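Guides > Table and display > Bakery samples > Single-item plating

Plating a display croissant on a mat

Reading time: 5 minutes

By Sugeng Nasution

This guide covers the setting of one imitation croissant on one plate, for counter displays, menu boards and practice tables. It applies to solid plastic or resin samples. Real pastry sheds flakes and needs a different surface.

What you need

- A table with a plain, level top
- A thick felt or foam mat, smaller than the table
- A round plate with a low raised rim
- One croissant sample
- A dry lint-free cloth

The Perstead sample list gives our croissant as item 1643. Any crescent-shaped sample of similar size will do.

1. Prepare the surface

Wipe the table and let it dry. Lay the mat down and press out any lift at the corners. Leave a margin of bare table at the front and at both sides, so that the mat can be squared up by eye against the table edge. Brush the mat in one direction only. Speckled grey is a practical colour, as lint shows less on it than on plain black or white.

2. Set out the plate and the croissant 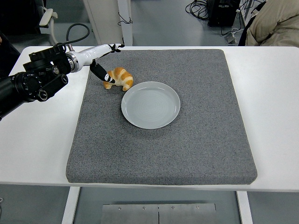
The plate goes down first and is not moved again. Choose one with a rim shallow enough for the sample to be lowered in from the side without catching. Polish the centre with the cloth and check it from a low angle under the room lights, where smears are easiest to find. Put the croissant down on the mat close by. With the sample to the upper left of the plate and one tip almost at the rim, as it is here, the transfer is very short. Leave more space if you find yourself knocking the plate.

3. Transfer the croissant

Grip the sample across the thick middle section. The tips are the weakest part of most mouldings and should not be used as handles. Lift it clear of the rim, move it across level and lower it straight down. Do not slide it over the plate, as hard plastic can leave marks on a pale glaze.

If the sample rocks when released, turn it by roughly 15 degrees and try again. Most have one stable resting side. Once you have found it, put a pencil dot on the underside.

4. Adjust the position

An exact centre position looks stiff on a round plate. Set the croissant slightly off centre, with the open side of the curve facing the wider area of bare plate. Pointing the tips down and to the left leaves a clear band of plate below the sample and on its left.
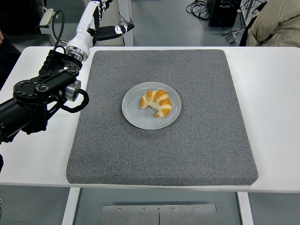
5. Check and store

View the plate from standing height, then from seated height. Correct the angle by turning the sample. Turning the plate moves it off its mark on the mat.

After use, wipe the croissant with a barely damp cloth and dry it fully, paying attention to the grooves between the ridges. Store it in a lidded box away from direct sun, which fades the paler bands first. Keep the mat flat. A rolled mat takes a curl that can last for days.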